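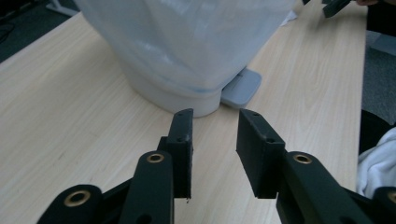
Nusrat Sivakumar wants to know if the Farnoto kit is worth 930 quid to a person who already owns two perfectly good hands.

Fair question, Nusrat. Thread, with apologies to everyone who followed me for the allotment.

1/ The Farnoto is a hand-held gripper from Saarela. You hold it, you do the chores with it, the camera on it records everything, and later a robot arm is meant to learn from your example. I've had one on the table in Fevstead for a few weeks. The robot's education has so far cost me one mug.

2/ What £930 gets you: the gripper, a camera mount, a spare pair of finger pads, two hex keys and a quick-start card. The card is quick. It stops after "attach camera".

3/ The camera itself is extra. Vadwood, who sell the thing over here, mention this on the page with all the delivery small print. I rang them. Very nice man, not remotely surprised by my call.

4/ Build took me an evening. The finger pads go on with little screws which want doing up in turn, a bit each, like wheel nuts. Do one up fully first and the pad sits skew, and then you spend a week thinking your wrist is skew.

5/ Good bit: the joints. Black arms, brass-coloured rings at the pivots, and the movement on mine is lovely, smooth all the way with no rattle. I sat opening and closing it through a whole episode of something. I couldn't tell you what.

6/ Less good bit: the weight. Fine for ten minutes. After an hour of tidying a table with it you start picking jobs by how near they are to your elbow.

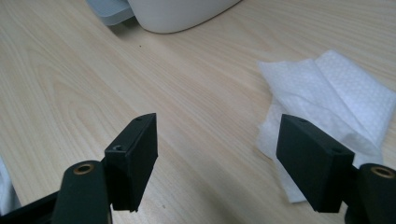 Fingers open, towel still at large.

7/ Soft, crumpled things are where I'd judge any gripper, and the Farnoto is decent at them. Flat pads, good wide opening, so you can come down over a scrunched-up bit of paper towel and gather it. You do need to go in lower than feels natural. My early recordings are mostly a man stroking a table.

8/ Pale tables, by the way. The product page says it works on "any household surface". On my pale wood the tracking software was happy in the morning and sulked by teatime. Another lamp sorted most of it. Saarela, if you're reading, put the lamp in the box and charge me £940.

9/ White rubbish against a white bin on a light table is a mean test and I recommend it. If the software copes with that it'll cope with your kitchen.

10/ Bins, then. A pedal bin is designed round a foot, and the Farnoto hasn't got one. You can step on the pedal yourself if the bin's on the floor, but then the robot learns that lids open by magic. I now record the lid as a separate job. Jozefína Lukáč suggested a bin without a lid, and I've decided to be annoyed about how sensible that is.

11/ Bin liners are worse. Anything thin and floppy wants to come along with whatever you're letting go of. Open the fingers slowly, wait, then lift straight up. If you flick, you will own a very expensive liner puller. 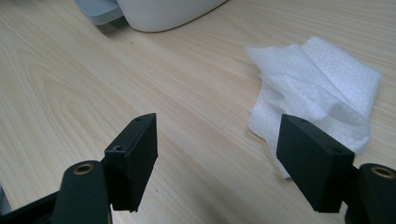 12/ The software. Recording is one button, which I like. Naming your recordings is not offered, which I don't. You get a number and must remember what 2889 was. (It was the mug.)

13/ It also lets you trim the start and end of each go, so the part where you stand there deciding what to do needn't be passed on to a machine. Best feature in the app, hidden under a menu called Hygiene.

14/ Does the robot learn anything, though? I sent a batch off to Saarela's training service, which is a separate bill, and got back a model that reaches for tissues on a bare table with real confidence. On a cluttered one it reaches for the clutter. I have worked with people like this and they did well.

15/ More recordings helped, and so did making them duller. Same start position, same speed, no showing off. I had been doing a sort of flourish at the end – the model had picked it up.

16/ Who should buy it: anyone with an arm already, a stack of small fiddly jobs to teach it and a tolerance for doing the same thing over and over. Who shouldn't: anyone who wants the table tidied. I can do that table by hand before the app has finished loading.

17/ Couple of replies asking about spares. Pads yes, from Vadwood, and they post quickly. Pivots no, or at least not listed. I emailed and was told they "shouldn't need replacing", so I've started being gentle with mine.

18/ And to whoever asked about left-handers: I am one. The grip is the same either side but the cable comes out on the right, straight across the knuckles. Tape it back along the handle before you start.

19/ Nusrat has now asked if she can borrow it. Yes, but bring your own lamp.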